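4.2. Coordinación bimanual y paso de la propuesta al agarre

Antes de entrar en los resultados conviene detenerse un poco en cómo Argate, nuestro planificador, reparte el trabajo entre las dos manos, porque en las primeras versiones (y esto nos costó bastantes tardes a Nayeli Cáceres y a quien escribe estas líneas) cada brazo se resolvía por separado y la sincronización quedaba en manos de un simple temporizador. El enfoque actual hereda de Clirkeck la idea de una única cola de intenciones, en la que cada mano publica lo que pretende hacer y espera a que la otra declare su zona libre. La izquierda suele recibir un papel de apoyo, con la palma vuelta hacia el plato, mientras que la derecha se encarga del objeto que hay que trasladar.
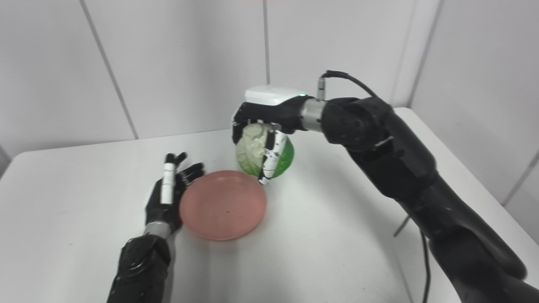
Este reparto simplifica mucho la búsqueda. El espacio articular conjunto sigue siendo el mismo, desde luego, pero al fijar una postura de referencia para la mano de apoyo el planificador solo tiene que explorar con detalle la trayectoria de la otra, y una consulta típica se resuelve en 115 ms. Cuando la consulta falla, se relaja primero la orientación de la muñeca y solo después la posición de la mano de apoyo; el orden inverso, que probamos con cierto optimismo, producía movimientos amplios y poco elegantes.

La percepción corre en un proceso aparte. El módulo Kazemi segmenta la mesa, ajusta una elipse al borde del plato y propone agarres para todo lo que queda fuera de ella. Los objetos redondeados con relieve, como la col, nos dieron más guerra de la esperada: los pliegues de las hojas generan normales muy dispersas, y hubo que suavizar la nube de puntos antes de puntuar los candidatos. Fidelina Grajales propuso además penalizar aquellos agarres cuya aproximación cruzara por encima del plato, una corrección modesta que agradecimos enseguida.

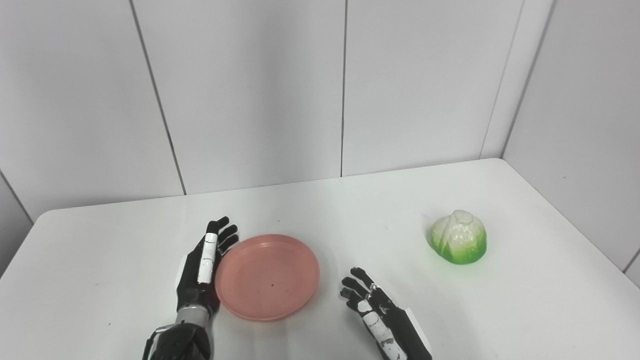
Figura 2. Las dos manos junto al plato rosa vacío; la col de juguete queda sobre la mesa, a la derecha de la mano derecha.

Para el ajuste de los pesos empleamos más de 800 episodios, grabados todos con la misma versión del controlador, y reservamos 86 para la validación. El registro de cada episodio guarda las intenciones publicadas, los agarres descartados y el motivo del descarte, de modo que cualquier decisión puede reproducirse después en Zalldale, nuestro visor, sin necesidad de volver a encender los brazos.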